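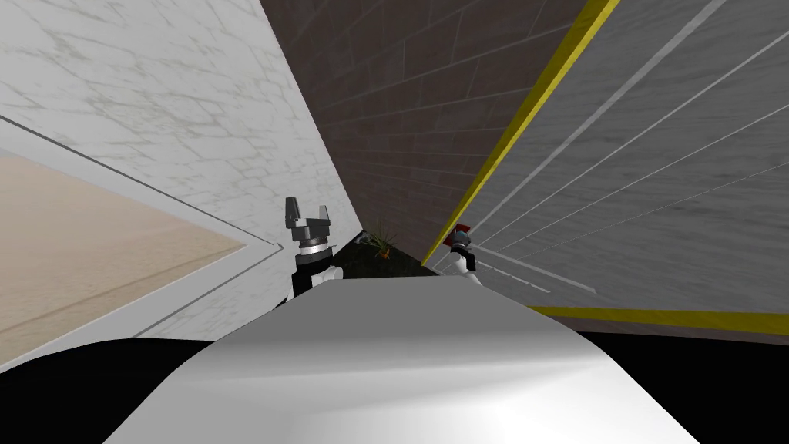

20 October 2021

Firing 481, glaze tests, Rorton kiln. Unloaded this morning with Mieke. Writing it up quick before the tiles get mixed again like in April.

**Schedule.** Slow to 600, then medium up, top 1,167 C, hold 19 min, kiln off, lid shut until this morning. Controller says it got there. Cones say a bit hotter on the bottom shelf, a bit cooler on top, same as ever. Cone 3 flat at the bottom, bent nicely in the middle, barely nodding up top. Would like Willy to look at the top element again. He changed it in spring and it was good for a month or so and then it wasn't.

**Clay.** Prinard buff for all the test tiles. New bag, feels shorter than the last one, cracks at the edge if you roll it thin. Hilde says to wedge in some of the old scraps. Haven't tried. Bisque came out fine though, one corner lost and that was me and the sink.

**Flerkine base** (the satin white we want for the bowls)

- As written: frit 43, rest feldspar, kaolin, whiting, flint. Full recipe on the inside cover of the blue book, not copying it again. Pinholes on the rim side, smooth lower down. Nice surface, really like a river stone. A little too shiny on bottom shelf.
- With extra kaolin: dryer, no pinholes, but crawled where the coat was thick. Crawling starts at the second dip line every time. So the overlap is the problem, or part of it.
- With half the kaolin calcined: best of the lot. No crawling, a couple pinholes, same satin. Slightly bluer than the first, or it's the window. Check in daylight.
- With more flint: still crazes. Less than before. Ping ping ping all through coffee.

Go on with the calcined one. Next time try it all calcined? Denise thinks it will settle like concrete in the bucket with no raw clay to hold it up and she's probably right. Keep at half, maybe creep up a little.

**Pinholes.** Three theories on the table and everybody attached to theirs.

Joris: bisque too fast, gas still coming out of the clay. Possible. That bisque was rushed, we needed the shelf space for the school order.

Hilde: dust. Tiles sat uncovered next to the wedging table. Also possible. I wiped mine and didnt wipe hers and both have pinholes, but hers have more. Not a real test.

Me: we cool too fast from the top and the glaze freezes before it heals over. Easy to check, drop to 1,080 and hold there. Programmed it for next firing. If the pinholes stay then it's the bisque and Joris gets to be smug.

Should change one thing at a time but the calendar is what it is. Slow bisque AND the drop-and-hold go in together for the bowls, then tiles after that to find out which one did it.

**Iron reds.** Put in two at the back, not on the plan. Brown. Liver, to be exact. Mieke kept one, says it would be good on a planter. Not hot enough for these, leave them alone until somebody does a proper high firing.

**Copper over Flerkine.** Brushed a wash of copper carb on top of the base, thin / medium / thick.
- thin: hardly there, faint green at the edges
- medium: lovely. soft green with darker specks where the brush was loaded
- thick: black and metallic, nasty to touch

Not for anything people eat off until the leach test is back. Wrote NO FOOD on the backs in underglaze pencil. If you find one without the writing, it's also no food. Denise has the address of the lab, vinegar samples to go out with the next post. Thick one goes too, only to see how bad it is.

**Feldspar.** New sack from Amaral opened for the last batch. Looks whiter and grinds finer than the old. Kept a jar of the old stuff, top shelf, lid marked OLD SPAR. Please don't use it up!! It's the only way to compare. Mixed the plain base with each, side by side, same shelf. Old = what we know. New = slightly glossier, and it ran a hair further down the tile. Didn't reach the foot. On a tall vertical pot it might. So leave a wider bare strip at the foot than you're used to, a good finger.

Phoned Amaral, they say same mine, different mill. Fine. They'll email the analysis. (Second time they've said that.)

**Buckets.** Flerkine bucket was way too thick when I opened it. Had been sitting with the lid half off. Added water, sieved twice, still grainy, sieved again, ok. Let it stand over lunch and it was hard panned at the bottom, so a spoon of dissolved epsom salts and now it behaves. Dip count of three, no longer. Anyone dipping to five gets the crawling and then blames the recipe, me included.

Label says SATIN WHITE 2, there's also an older SATIN WHITE with no number and it's a diffrent glaze. Should throw it. Ask Willy first, I think it's his.

**Shelves.** Bottom shelf has a glaze drip the size of a coin, left front. From the copper, my fault. Chip it off and rewash before next load. Wear goggles, those bits fly. Also the kiln wash is flaking on the underside of the middle shelf and dropping crumbs in the ware below, two tiles have grit stuck in them. Somebody washed both sides. One side only, the top. Scrape the other.

**For the bowls**
- slow bisque, overnight, Joris to set
- wipe with damp sponge, glaze same day, cover with the sheet after
- half calcined Flerkine, new spar
- one dip with tongs, touch up tong marks with a finger, no second dip
- keep off the top shelf, put Hilde's tall pieces there, they can take it cooler
- cones on all three shelves, not just the middle

Mieke wants a liner that isn't white for the inside of the small ones. Suggested a bit of rutile in the same base. Weighed out three cups of it at end of day, unlabeled so far, they go left to right low to high. Will label tomorrow morning before anybody moves them.

Propane for the raku is low also. Unrelated but writing it here so it's somewhere.

Tiles are on the board by the door in firing order, bottom shelf at the bottom. Scale needs a battery.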